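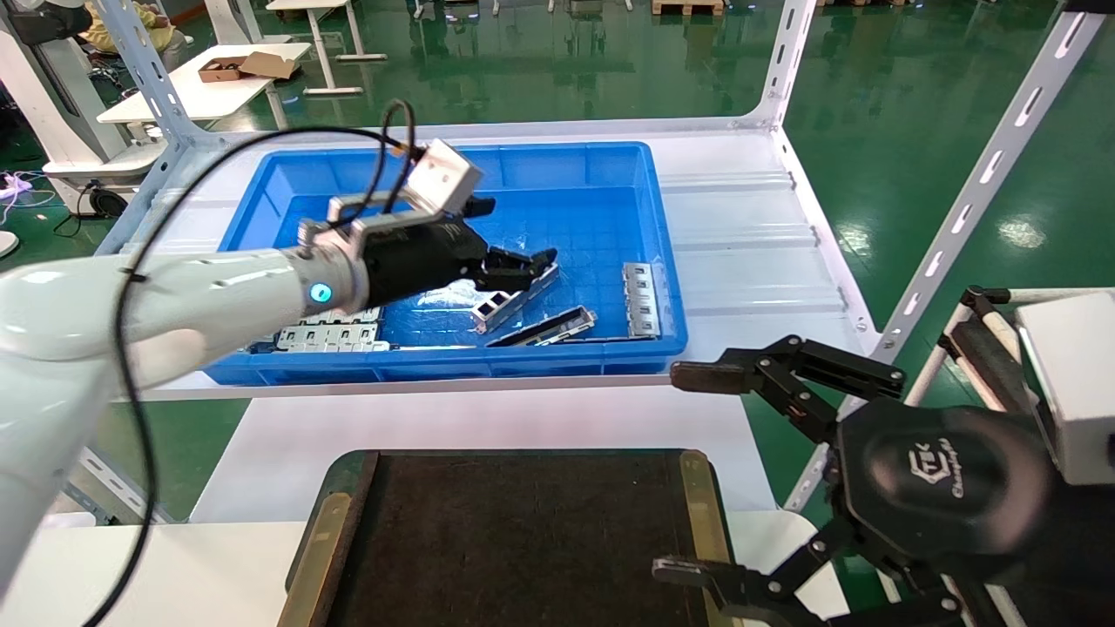

# About Brendwood

We sell the bits that hold other bits together. Brackets, slotted strip, perforated plates, channel, and a great many small metal parts whose proper names are known mainly to the people who ordered them. If you have ever put up a rack, found one piece missing and said something unkind about the supplier, we would like you to know that we have been that customer too. It's more or less why the firm exists.

## How it started

Natalina Rizzi used to fit out stockrooms for a living. She spent a good part of one December in a cold unit in Trirndale, waiting for a box of brackets that arrived with the wrong holes. The replacement box had the right holes in the wrong places. By the time the third box turned up she had rented the unit next door and begun keeping her own.

Dario Lo Presti joined the following spring, having answered an advert for a part-time driver. He now runs the stores, and still does the driving when it's raining and everyone else has found something urgent to do at a desk.

There are 15 of us these days. We've moved once, to a bigger building on the same road, which saved on new letterheads and very little else.

## What we keep

The catalogue runs to 166 lines of perforated and slotted parts. The core of it is what we call the Hornis range: plain, silver, full of holes, and not likely to be photographed for a lifestyle magazine. It goes behind shop counters, under benches and inside cabinets. If we've done our job properly, you'll fit it once and never think of it again, and we have made our peace with that.

We also keep parts for the old Benedetti racking, which hasn't been made for years and which a surprising number of people still own. Bring us the piece you've got. A drawing will do. A description over the phone of "a sort of long one with squares in it" will do at a pinch, though please allow the whole morning.

## The blue bins

Loose metal lives in big blue plastic bins, and the bins live on slotted-angle racks. Yes, we keep our slotted metal on slotted metal. It would look bad if we used somebody else's method.

We tried cardboard boxes at first. Small steel parts have sharp corners and a low opinion of cardboard. Then came a set of handsome wooden drawers, bought at auction by Natalina, which held everything beautifully until someone wanted to open one. The bins have stayed.

The green floor was Dario's choice. He maintains that a dropped part shows up better on it. The rest of us maintain that the paint was on offer.

## Buying from us

There's no minimum order. We'll sell you 200 brackets or one, and the one will be wrapped with the same care and slightly more sighing. Trade accounts are open to anyone who fills in the form, and 121 businesses have so far managed it, including two who filled in each other's.

The counter opens at 7.30 in the morning and shuts at 4. Park in the yard, mind the kerb, and ring the bell twice. The first ring only wakes the dog.

If a part is wrong, send it back and we'll swap it. Natalina reads every returns slip herself, and she has not forgotten those brackets.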